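Print | E-mail
Reading time: 2 minutes
7th July, by Marwa El-Sayed

Garniveo rents out a pair of robot arms with five-fingered hands, and Lahcen Kettani looks after the customers. The kit costs 4000 dollars a month, training included.

"Most people who call us have a packing bench and want to know if the hands can cope with their stuff," he said. "So we ask them to send us a box of it."

Bottles and food containers come up a lot. Kettani likes containers as a first test, with the fingers over the top edge and the thumb underneath.

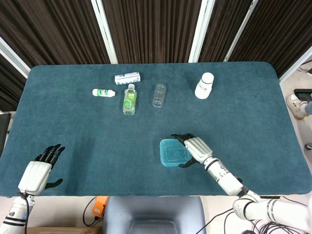
Achilleas Spanos, reached by phone, was less sold on it. His firm, Zosley, had the kit on trial, and he said the hands were good but the setup took his staff two days — longer than he had been told.

Kettani did not argue. "Two days is fair for a first site. We say one in the brochure and we should change that."

The firm has 19 kits out at present. A new version of the software is due in August, and he expects it to shorten the setup. The price will stay the same.

"The arms don't change," he said. "If you have them now, you keep them and we send you the update."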